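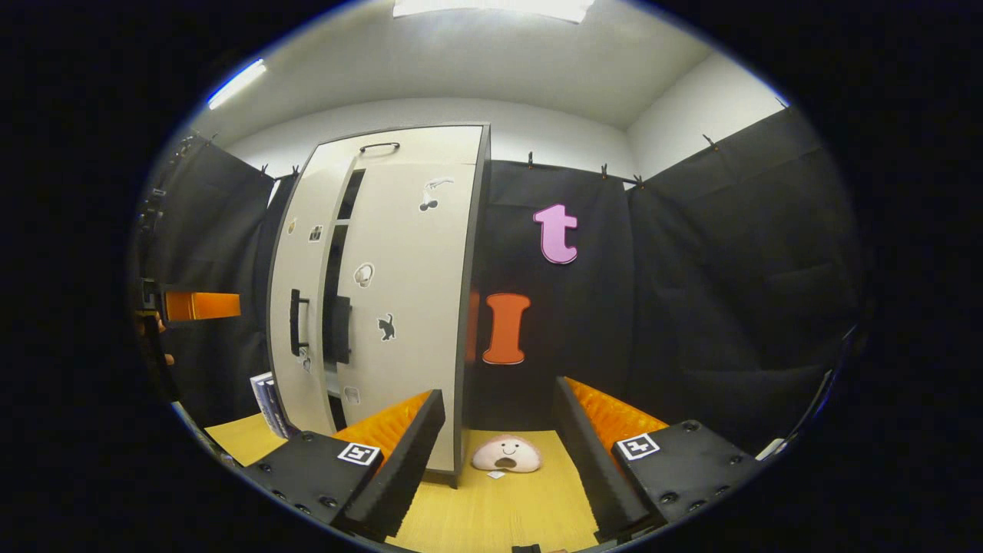 Zuminon Otoacoustic Emission Probe Kit (Kaneck) - for animal and human ear work

Item no. 2824
Price: $1171, cables included, shipping extra
Availability: in stock, usually leaves us same week
Sold by: Greco Instruments, hearing and speech lab supply

OVERVIEW

Low-noise probe for recording distortion product and transient emissions from the ear canal. Two speakers, one microphone, one small housing. Replaces the older Kaneck probe with the gray collar, same plug, same pinout, so if you have the old preamp you can keep it. Noise floor is lower than the old one, mostly at the bottom end where it used to be a pain.

Used by teaching labs and by people doing small animal cochlear work. Not a medical device. Not cleared for diagnosis. Do not use it to screen newborns, please, we get asked every month.

WHAT YOU GET

Probe head with molded cable
Preamp, battery powered
Charger, US plug (other plugs on request, say so when you order)
Calibration cavity, brass, short
Box of 24 foam tips, mixed sizes
Two rigid tips for small ears
Cleaning wire and spare wax filters
Printed calibration sheet for your serial number
License key for Drirkari Capture, one computer

NOT in the box: sound card or audio interface, computer, ear simulator. See Compatible Items.

SPECS

Speakers: two, matched pair, driven separately so the two tones don't mix before the canal
Microphone: electret, single element, gain switchable on the preamp
Gain settings: 0, 20 and 40 dB
Connector: locking round at preamp, twin jack to interface
Battery life: one full working day, less if you leave it at high gain
Cable: fixed at the probe end, detachable at preamp end
Housing: medical grade plastic, wipe with alcohol, do not soak

Full frequency response is on the calibration sheet. Every probe is different so we dont post a generic curve.

SOFTWARE

Drirkari Capture handles tone generation, averaging, artifact rejection and export to plain text. Windows only for now. Mac version promised by the maker, no date, so don't buy on the strength of that. You can also skip it completely and drive the probe from your own scripts, it's just analog in and analog out. Plenty of labs do. Sample scripts are in the download folder, commented badly but they run.

License is tied to one machine. Moving it is free, email us the old key first.

SETTING UP

Charge the preamp overnight before first use. Plug the probe in BEFORE switching on. Fit the calibration cavity, run the calibration routine, save the file with the serial number in the name. Do this again whenever you change a wax filter.

Check fit in every ear, every time. A leaky tip shows up as a drop at low frequencies and will ruin the whole run. If the level looks low try the next size up before touching the gain.

Hum at line frequency is nearly always a ground loop thru the laptop charger. Run the laptop on battery and see if it goes away. If it stays, check the twin jack is pushed all the way in, it has a stiff second click.

CARE AND SPARES

Change the wax filter at the first sign of a dull response. Don't poke the ports with anything except the wire supplied. Foam tips are single use. Rigid tips can be wiped and reused.

Foam tips, refill pack
Wax filters, pack
Replacement cable, preamp end only
Preamp battery (send the preamp in, we fit it)

Probe-end cable can't be replaced by us. If it breaks the head goes back to Kaneck, allow a few weeks. Don't coil it tight.

COMPATIBLE ITEMS

Works with: any balanced or unbalanced interface with two outs and one in. Sample rate at least twice what you need, obviously.
Works with: Greco ear simulator, long and short canal.
Does not work with: Kaneck tympanometry head. Plug looks the same. It isnt. Forcing it bends the pins and that's not a warranty repair.

WARRANTY AND RETURNS

One year on probe and preamp, parts and labor. Tips, filters and batteries not covered. Returns accepted if unopened. Opened probes can't come back for hygiene reasons, even if you only tried it in the cavity. Recalibration is a flat fee, quote on request, old sheet must come with the probe.

ORDERING

Universities can order on a PO, send it as a PDF and put the item number in the subject line. Card orders through the cart. Outside the US you pay import charges at your end. For more than one kit ask for a quote first, there is a discount but the cart won't aply it.

NOTES

Calibration cavity changed from aluminum to brass in September. Same volume, old calibration files still good.
Preamp switch labels on the first batch are printed upside down. Settings are fine, go by the manual.

Page updated 17 Oct 2022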